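Cell Safety and Integration Help > Robots > Standards and good practice

Cable dress and risk assessment for a bin picking cell: what do I have to write down?

Posted by Umier
Views: 1,049
Tags: risk assessment, bin picking, cable management, gripper, documentation

We have one articulated arm picking mixed objects out of a gray bin on a wooden table. It is a development cell. There is no production schedule and no operator in the usual sense, but four people change the objects, move the bin and restart the program, so I am treating all of them as operators.

The arm came with a safety controller and the maker's manual. The gripper came from somewhere else and the table was built in house. My understanding is that the arm by itself is "partly completed machinery" in the European wording and that the person who puts the whole thing together takes on the integrator's duties. In our case that is me. I have the current editions of ISO 10218 parts 1 and 2 and ISO 12100. I have read them, and I still have three points I can't settle from the text.

First, cables. The gripper supply and signal lines run outside the arm. Our site reviewer wants the external cable dress listed as a hazard in its own right. I had it as a maintenance item. Does it belong in the risk assessment?

Second, the objects. They change from week to week. Do I have to reassess every time somebody puts a different thing in the bin?

Third, the bin. It is held in place by hand-fitted clamps. Is that acceptable as a fixture, or does it have to be bolted?

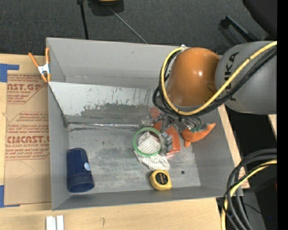

Posted by Umier in Robots, June, edited once

The arm is a KUKA. It enters over one corner of the bin, and the yellow and black cables loop under the orange joint close to the gripper. The load in the bin is typical for us: a tape measure, a cup, a crumpled striped cloth, a flat package, a soft orange object and a green ring. The heaviest item on our list is 397 g. Programmed speed in the bin is well under the reduced speed limit, but the transfer move outside it is faster, and that is where the reviewer spent most of the meeting.

There is a fence on three sides and a scanner on the fourth. The stop function has been tested and the distances calculated. I am only asking about the three points above. Please don't answer with "hire an integrator"; we have a budget for an external review at the end and I want the file in order before then.

Dikell
Member, 344 posts

Taking your points in order.

Cables. Your reviewer is right, and you are partly right too. The cable dress shows up in two places in the file. In the risk assessment it is a source of several hazards: a loop that catches on a fixed part and pulls the part over, a signal line that fails and lets the gripper open, a supply line with worn insulation. Each of these gets its own line with its own estimate. In the maintenance plan it is an inspection item, with an interval and a criterion for rejection. If you only have the second one, there is no record of why the interval is what it is.

For a loop that hangs next to the gripper the case to work through is snagging on the bin wall. Take the arm to the worst wrist orientation the program can reach, at the lowest pick position, beside each of the four walls, and measure the clearance between the loop and the rim. Do it with the arm in manual reduced speed and with the enabling device held. Write down the joint positions so that somebody else can repeat the measurement. If the planner picks its own wrist angles, "worst" means the limits you have set in software, and then you have to say whether those limits are safety rated or just ordinary program limits. Most are ordinary. That is fine for protecting a cable. It is not fine if a person's safety depends on it.

Also look at slack on the far side. People shorten the loop to clear the bin, and then the cable goes tight at full wrist rotation. Check both ends of the range on the same day, with the same ties fitted.

Objects. You don't need a new assessment for each object. You need an object class with limits and a rule for what happens outside the limits. Ours has these fields:

Maximum mass
Maximum dimension when held, including anything that hangs down
Sharp edges or points exposed when held (yes or no)
Breakable (yes or no)
Contains liquid, powder or a battery (yes or no)
Can it deform or unfold during transfer (yes or no)

Any item that stays within the first two and has "no" on the rest goes in without further review. One "yes" means a short written review by a second person. Cloth falls into the last line. It can hang well below the gripper and be dragged over the rim, and it can also reach the cable loop from underneath. I would review cloth once as a group and set a minimum lift height for it. A tape measure deserves a look as well: consider whether a pick could pull out the blade. If yours can, put that in the notes.

For mass, don't stop at the heaviest object. The gripper can close on two things at once. If you can't detect that, the dropped or thrown object case has to be calculated with the pair.

Bin. The standard doesn't tell you to bolt it. It tells you to consider foreseeable movement and what follows from it. If the arm pushes the bin to the table edge, what falls, and onto whom? With a fence on three sides the answer may well be "nothing falls on anyone" and then the clamps protect the equipment only. I would still want the clamp positions marked on the table and a check in the start-up list, because a spring clamp comes off as easily as it goes on. Record the force needed to shift the bin with all the clamps fitted, and compare it with the force at which the arm's collision detection trips. If the bin moves first, say so in the file.

One more thing for the file: loose material next to the bin. Sheet stock, tape, tools and pens on the table are all things that somebody may reach in to retrieve. A line in the work instruction that says what may lie on the table during automatic running – ours says nothing but the bin and its fixtures – costs very little and reviewers look for it.

Zilo
New member

we just zip tied ours and never had an issue. The arm stops if it hits something anyway. I think the paperwork for a research setup is a lot lighter, you could check whether you even need the full assessment

Dikell
Member, 344 posts

Replying to Zilo: collision detection on most industrial arms is a machine protection function. Unless the manual gives it a performance level you can't use it as a risk reduction measure. And the word "research" does not remove the employer's duty to assess the equipment people work with. Some of the machinery rules have an exclusion for equipment built for temporary use in laboratories. It is narrow, and Umier should read the wording before relying on it.

Kļaviņa
Moderator

I agree with most of Dikell's post. Two additions.

On zip ties: if you use them, use the wide type, don't pull them down hard enough to mark the jacket, and don't tie power and signal into one tight bundle over a moving joint. Cable makers publish a minimum bend radius for moving use, and it is larger than the one for fixed use. Take the figure from the data sheet for your own cable and write it on the drawing. A dress pack with a proper holder at each axis is the better solution, but it takes up room near the wrist, and in a deep bin you may not have that room.

On loss of gripper signal: state what the gripper does when each line is cut, one at a time. Hold, open or undefined. Test it with a soft object held over the bin. If the answer is "undefined" for any line, the faster transfer move outside the bin has to be assessed as if the object is released at full speed. My guess is that your reviewer was heading there.

I have moved the thread from General to Standards and good practice.

Umier

Thanks. I have split the cable entry as described, and the object form is now one page. The clearance measurement is still to do on two of the walls. The signal line test gave "hold" for the supply and "undefined" for one of the signal lines, so the transfer speed comes down until we have a fix. I will post the snag measurements when they are complete.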